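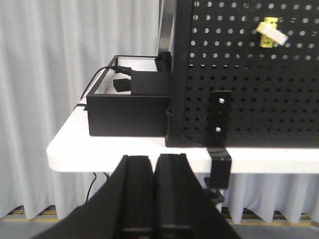 Carkside Words is a list of 643 everyday words and sayings from the village of Carkside, with what they mean and who says them. I started it in February because my aunt Kyriaki Liapis kept using a word I couldn't find anywhere (it was "scrindle," the thin crust on day-old gravy), and it got away from me after that! The entries began life as paper slips, sorted by first letter into trays. If you've never sorted slips, picture a black open-top box on a white table, and then picture it full of arguments about spelling. All the slips are typed up now.

What you get

One plain text file, words.txt, with a word per line and tabs between the columns. There are 5 columns: word, meaning, sample sentence, age group of the speaker, and my notes. The notes are messy. Some are just "ask again" and I never did.

Spelling is my own best guess for most of it. Where two people wanted two spellings I kept the one I heard first and put the other in the notes. Polyxeni Stefanou went through everything from S to the end and fixed a lot of my vowels - thank you, Polyxeni.
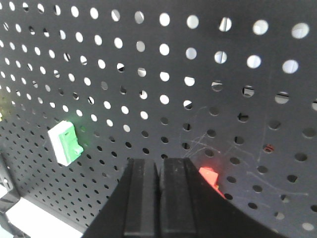

Black pegboard with a green-and-white module on the left.

Where the words came from

Mostly from sitting in kitchens. Around 400 entries came from people over 60, and I wish I had more from teenagers, who mostly told me they don't talk like that (they do). I also copied 80 words from an old parish newsletter called the Prindska, and those are marked P in the notes so you can leave them out.

Nothing from Fundthorpe is in here on purpose. It's only over the hill but they say half of these differently, and mixing the two would make a mess. 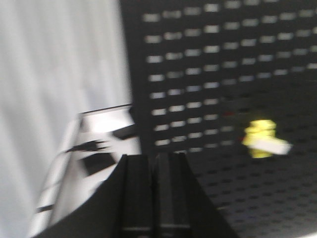

Fingertips, with the pale wall to the left.

Known problems

"Clatty" is in twice with two meanings. I think both are right.
Food words are way over-represented. See kitchens, above.
Anything with an apostrophe may look odd if you open the file in an old spreadsheet program.
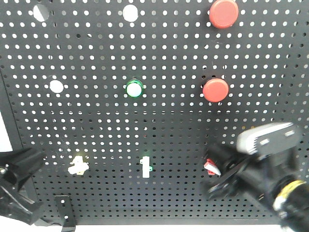 Using it

Take it, print it, put it in your novel. If you publish something, please say where the words came from and drop me a note, I'd love to see it! Fixes are welcome too, just tell me who you heard the word from and how old they are, more or less.

Last updated 10 May 2025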